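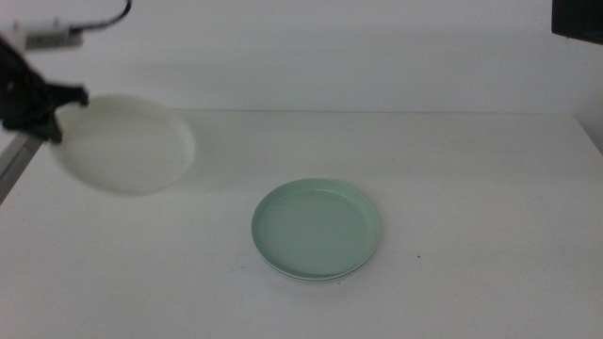 A white plate lifted above the tabletop.

Faba flour and the everyday loaf: first word from the Evon study

Those of you who have been with this newsletter for a while will know I have a soft spot for the faba bean, which my grandmother grew along the back fence and called broad beans, as most of us did before the flour people got hold of them. So I was very pleased when the first write-up from the Evon bread study landed in January, and I have spent more evenings with it than I probably should have (there is a table on crumb firmness that goes on for four pages). I'll try to give you the parts that matter at the kitchen counter and leave the rest for those with stronger coffee.

The study was run by the Flernik food lab together with the mill at Riquelme, and it set out to answer a fairly modest question. If you take the ordinary sandwich loaf that people already buy and swap part of the wheat flour for faba bean flour, will a family go on eating it? Plenty of work has been done on what bean flour does for the nutrition label. Far less has been done on whether the heel of the loaf is still sitting in the bread box a week later.

In all, 638 households signed up, most of them in the Dotov valley and the towns on either side of it. Each was sent one loaf a week over the fall and early winter, without being told which of the three recipes they were getting. One was plain wheat, one had a small share of faba flour, and the third had enough of it that the baker had to adjust the water and the rising time. Families kept a short diary of who ate the bread and what they had on it, and they were asked to weigh whatever was left before the next loaf came. I love that last part! So many food studies stop at "would you buy this again?" and we all say yes to that sort of question when we have a free loaf in our hands.

The results are mixed in a way I find quite believable. The smaller share of faba flour went down as well as plain wheat. Leftovers were near enough the same, children ate it as readily as their parents, and a fair number of the diary entries guessed it was the ordinary loaf. The larger share was another story. Leftovers crept up as the weeks went by, with "grassy" and "a bit like peas" turning up in the comments again and again, and toast seems to have been where most of those slices ended up. Toasting does help, by the way. The green, beany taste comes largely from compounds formed when natural enzymes in the bean get to work on its fats, and heating the beans before milling tones it down, as does a good dark crust.

On the nutrition side there is nothing startling, and I mean that kindly. Wheat protein is on the short side for lysine, one of the amino acids we have to get from food, and beans have it in good supply. Beans in turn are lower in the sulphur-containing ones, and wheat helps out there. People have been eating the two together in one form or another for a very long time, and all this loaf does is tuck them into the same slice. You also gain some fibre. The write-up is careful to say that it did not measure anyone's blood sugar, cholesterol or weight, so if you see a headline claiming that bean bread does wonders for any of these, please don't pin it on this study.

There are a few things I would have liked to see done differently. Of the families who started, 121 dropped out before the end, and although the authors say the numbers were spread fairly evenly across the three recipes, they don't tell us much about the reasons. A household that has quietly gone off its bread is exactly the one I'd want to hear from. The loaves were also free and came to the door, and a free loaf gets forgiven a good deal. And they were baked fresh by one bakery with a patient person minding the dough, so I can't say how the recipe would behave on a big commercial line where the timing is fixed to the minute.

I should mention the gluten question too, as I get it every time I write about bean flour. Faba flour has no gluten of its own, but every loaf in the study was still mostly wheat, and none of them is suitable for anyone with celiac disease. Just as important, faba beans can be dangerous for people with G6PD deficiency, an inherited condition in which the beans may bring on a serious anemia. If that runs in your family, or if you've been told to avoid broad beans, then faba flour is off the table as well, and milling and baking shouldn't be counted on to make it safe. People with a legume allergy should have a word with their doctor first. I'm sorry to put so many cautions in one paragraph, but they do belong together.

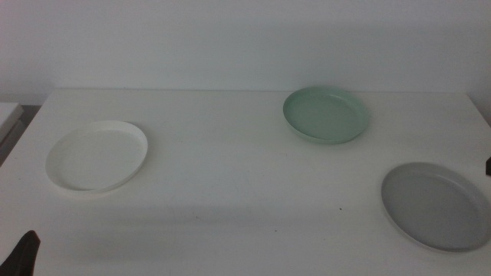
One reader wrote in after the short notice we ran last time: "I've been putting faba flour in my bread machine since the summer and my husband can't tell, but I had to stop using the delay timer. If the dough sits overnight it comes out smelling like a garden shed. Is it the flour or is it me?"

I'd say it's the flour, and you have put your finger on something the study only touches on. Once the flour is wet, those same enzymes have time to work, and an overnight sit in a warm kitchen gives them hours of it. A flour that has been heat-treated (look for "toasted" or "deflavoured" on the bag, though not every mill says so) should be a lot better behaved. The other thing to check is the age of the bag. Bean flours carry a little fat and they do go stale, faster in a warm cupboard than you'd think, and I keep mine in the freezer in a jar with the month written on the lid. If neither of those helps, mix in the morning and enjoy the smell of bread at lunchtime instead!

For anyone who would like to try it by hand, I have been baking a version on weekends that sits somewhere near the gentler of the two study recipes. I use 200 grams of faba flour and make up the rest of a big two-loaf batch with white bread flour, and I add the water slowly. Faba flour drinks more than wheat does, but it takes its time about it, and a dough that feels sloppy when you first stir it will often have pulled itself together after a rest of twenty minutes. Knead it gently, as there is less gluten there to stand up to rough handling. The rise is a little lower than you may be used to and the crust browns early, so keep an eye on it and lay a bit of foil over the top if it's getting ahead of you. I like a spoonful of honey in mine, and caraway seeds if we aren't having it with jam. Caraway hides a multitude of pea flavours.

Cost is the other thing people ask about. Faba flour is still dearer than bread flour at my grocery store, quite a bit dearer if you buy the small bags, and for now this isn't the way to shave money off the weekly shop. Dried beans in a pot of soup will give you the same protein for much less, with a slice of plain bread on the side to make up the pair. I say this as someone who likes the loaf very much. If you enjoy baking and want some variety, go ahead, and if you don't, the soup is every bit as good for you.

What comes next, according to the last page of the write-up, is a longer run with the milder recipe, this time sold at regular price in shops in the Dotov valley, with the leftovers weighed again in a smaller group of homes. The Riquelme mill is also comparing two ways of heating the beans before they're ground, dry and steamed, to see which leaves the better flavour and which does less harm to the way the dough handles. The study got through 2188 of the faba loaves the first time around, which must have kept the ovens busy, and I gather the bakers had opinions of their own on shaping that didn't make it into the tables. I'd dearly like to read those.

I'll come back to it when the shop results are out. In the meantime, if you have a faba recipe that has gone well – or gone badly, those are often more useful – send it along with the kind of flour you used and whether it was toasted. Flatbreads especially, please. I've only managed one decent batch so far and I suspect my pan wasn't hot enough.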